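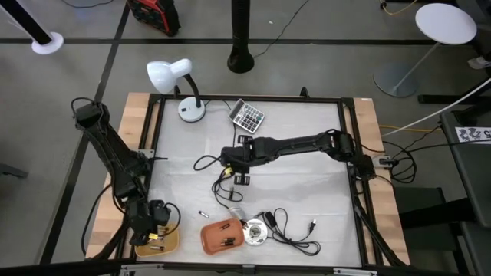
Room 7, worktable and desk lamp.

FIRE AND EXIT SAFETY CHECKLIST
Clalside building, ground floor, rooms 4 to 7 and corridor
Inspection period: November
Inspector: Pirjo Räsänen
Second reader: Kauko Niskanen
Ratings: OK / Note / Fix

1. Exits and corridor

1.1 Corridor clear to full width, both directions. OK
1.2 Exit door opens with one hand, no key. OK
1.3 Exit door closes and latches unaided from any position. Fix
Comment: Latches from fully open. From a hand's width it stops against the weather strip. The strip was replaced in spring and is thicker than the old one. Trim it or change it, then test again from three positions.
1.4 Exit sign lit on normal supply. OK
1.5 Exit sign stays lit on battery for the full test. Note
Comment: Passed, but dim in the last minutes. Battery has no date on it. Write the date on the new one when fitted.

2. Extinguishers and alarm

2.1 Extinguishers on hooks, handle height within limit. OK
2.2 Gauge in the green, pin and seal in place. OK
2.3 Tag signed for the month. Fix
Comment: Unit 946 in the corridor has no signature for October. The gauge reads normal. The October line should stay blank and be marked as missed — do not backfill it.
2.4 Call point test, one point per month in rotation. OK
2.5 Alarm audible in every room with the door shut. Note
Comment: Weak in room 5 when the extract fan runs. Readable over the fan at the door, less so at the far wall.

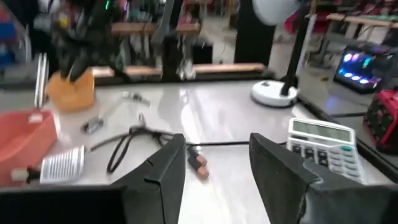 Heikki Lappalainen: Room 5 was weak last year too, and we closed it after moving the sounder. I would leave 2.5 open until someone takes a meter reading with the fan on high. My vote is for Fix, not Note.

Rating for 2.5 changed to Fix. Meter reading to be added on the back page.

3. Electrical

3.1 No extension cord used as permanent wiring. Note
Comment: One in room 4, behind the cabinet, feeding a kettle. Removed during the visit. A wall outlet has been requested under work order 279.
3.2 No power strip plugged into another power strip. OK
3.3 Panel door closed, one arm's length clear in front. OK
3.4 Circuit labels match the rooms. Fix
Comment: Labels for rooms 5 and 6 are swapped. Confirmed by switching off each breaker in turn.
3.5 Portable heaters: none in use. OK

4. Storage and waste

4.1 Nothing stored under the stairs. OK
4.2 Flammable liquids in the metal cabinet, lid closed, quantity within the posted limit. OK
4.3 Oily rags in the lidded can. OK
4.4 Cardboard removed the same day. Note
Comment: Flat boxes from a Vandcombe delivery were leaning on the fire door of room 6 at 8 a.m. and gone by noon. The door was not held open by them, but it could have been.
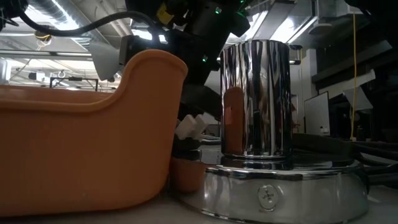

Glória Cordeiro asked whether the boxes could wait in the loading bay overnight, as the pickup comes early and the compactor room is locked until 9. She would rather see one marked spot on the floor than another sign.

Loading bay is acceptable if the stack stays clear of the roller door track. Spot to be taped on the left side.

5. Carried over from the last inspection

5.1 Door closer, room 6: adjusted. Closed out.
5.2 Floor plan by the entrance shows the old stair door. Still open, assigned to Esko Kokkonen.

Recheck of all Fix items before the end of the month. Keep the signed copy in the red binder at the entrance.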